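Ellent tightens setup rules for bin-picking cells

Integrator Ellent has issued a revised code of practice for its bin-picking cells, covering how a bin is fixed, how its position is marked and how cables are carried past the wrist.

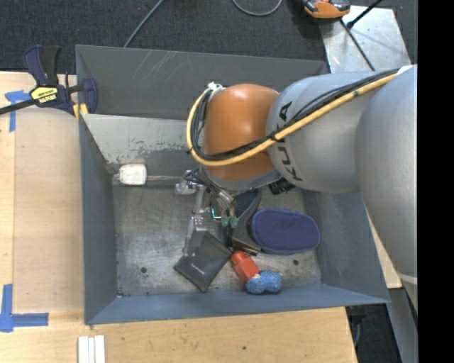

Colm Breathnach would have liked the rules sooner, and he told a users' meeting in Ruldale that most of the failed picks he gets called out for start with a bin that has crept a few millimeters since the last calibration. The software gets blamed first, he said, and a day goes by before anyone puts a ruler on the table.

The code runs to 4 sections. The first requires every bin to be clamped or bolted to its support before the arm is enabled. Bar clamps are accepted on test benches. Production cells need a fixed bracket. The outline of the bin must also be marked on the support surface - tape is enough - so that a shift can be seen without instruments.

The second section deals with cables. Lines that run over the wrist must have enough slack for the full rotation used in the program, and the loop must be checked at the lowest point the gripper reaches inside the bin. Cable clips are to be inspected every 380 operating hours.

Section three sets out what a test load should contain. Earlier versions allowed a bin of identical parts. The revised text asks for mixed items, with at least one soft object, one flat object and one rigid block, placed at different angles and including positions close to a wall. Results have to be reported per item type. A single overall pick rate will no longer be accepted.

Ellent based the change on a review of 2,742 logged pick attempts, of which 942 were made on items lying against or near a bin wall. Wall contact was the most frequent cause of a protective stop in that group, according to the review's author, Kvido Vaněk. He added that sloped walls reduced the problem but did not remove it, and that approach angles should still be limited in the program.

The last section covers records. Each cell must keep a log of bin changes, recalibrations and gripper finger replacements, signed by the person who did the work.

Existing cells at the Čierny site have until October to comply. Funier, which supplies bins to several Ellent customers, plans to add mounting holes for brackets to its larger models. Pricing has not been set.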